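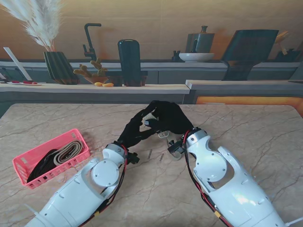

Los tornillos de Collado

Me habían dicho que en Collado no había nada que hacer en noviembre, y yo llegué dispuesta a creérmelo. ¡Qué error tan maravilloso! A las cuatro de la tarde ya estaba sentada a la mesa de mármol de mi tía, la beige, la de las vetas marrones finitas que de niña yo recorría con el dedo como si fueran ríos, y delante de mí tenía dos tornillos plateados y el problema más bonito del otoño.

El problema se llamaba Clorkeck. Era una caja de música que mi bisabuelo había comprado en la feria de Plikum y que llevaba muda desde antes de que yo naciera. Tocaba (eso contaba mi tía) una polca de 83 compases, y en el último había un silencio larguísimo, y luego una nota sola, altísima, que hacía ladrar a los perros.

—Le falta apretar algo —dijo mi tía desde la encimera.

Llevaba diciéndolo años.

Yo había traído la cesta rosa, la de plástico con ranuras, donde guardo las correas: la beige enrollada, la negra hecha un bulto a su lado. Con la beige pensaba sujetar la caja cuando estuviera lista, porque la tapa saltaba al menor descuido. Detrás, las plumas de la pampa asomaban de su jarrón verde y el cactus pequeñito aguantaba en su maceta marrón, igual de serio que siempre. ¡Cómo me gusta esa cocina! Huele a té y a cajón de cubiertos.

Los tornillos venían de Pidetti, la ferretería de la plaza, que tiene 648 cajoncitos y un cartel que lo proclama en el escaparate. Había que pedirlos por el sonido. Lo digo en serio: el ferretero los dejaba caer en un plato y tú escuchabas con los ojos cerrados. De los 18 que me hizo oír, me quedé con los que sonaban a lluvia en un toldo.

Mi tía opinaba que eso era una tontería, pero bien que se acercó a escuchar cuando los dejé caer sobre el mármol.

—El segundo está en la —dijo, y se fue a llenar la tetera.

El primero entró como si volviera a casa. Con el segundo tuve que pelearme, media vuelta adelante, un cuarto atrás, la lengua entre los dientes, y de pronto cedió y noté un temblor debajo de las uñas, algo que se desperezaba dentro de la madera.

Di cuerda. Mi tía cerró el grifo.

La polca salió torcida, ronca, preciosa, y las dos nos quedamos muy quietas hasta el silencio largo. En la calle empezó a ladrar un perro.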